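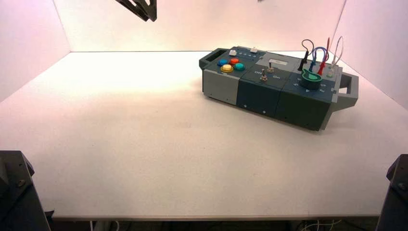
The button box on its white table, Cekolon open day.

09/07/2020

Quick notes from Cekolon before I forget it all. Got there late, parking at Girnitz was full so I walked in from the far lot. Sign-in sheet, sticker, off you go. No coffee until the second building, which hurt.

First hall is mostly posters. Skipped it. Cusby had a stand with cable ties and a bowl of mints, took mints.

The part I came for was the task box room. White table with pale walls on three sides, kind of pinkish, warm light on the back. Long box sitting at an angle toward the right. Three sections joined together, dark teal blue and gray, with a big light gray loop handle at each end. Looks like something you'd grab with both hands and haul to the car. I like that. Too much stuff at these things is built like it will never move again.

Left section is the fun one. Four round arcade style buttons in a diamond, blue and red-orange at the back, yellow and green in front. Behind them 2 small white ones, with a row of little indicator lights in between. Middle section much plainer, gray plate on top with something small and white on it, label or display. Didnt get close enough to say which.

Asked if visitors could press anything. Not in that room. There is a practice panel in the hallway, single button, very stiff. Pressed it anyway, along with every kid in the building. Handout says the Pan series of boxes is rated for 100 cycles between checks, seems low to me but what do I know.

Then the parts store. Long racks, lots of bins, number on the door said 1,639 different items in stock. Wanted to poke around more but the tour group behind us was already pushing in. Bin 966 was all springs. Nice springs.

Lunch: soup, bread, fine. Line was slow. Sat outside on the wall becuase the tables were gone.

Missed the 2:00 talk on handles and grips, which annoys me, slides are supposed to go up later. Next open day is in December. Bring a jacket, the parts store is cold, and park at the far lot right away.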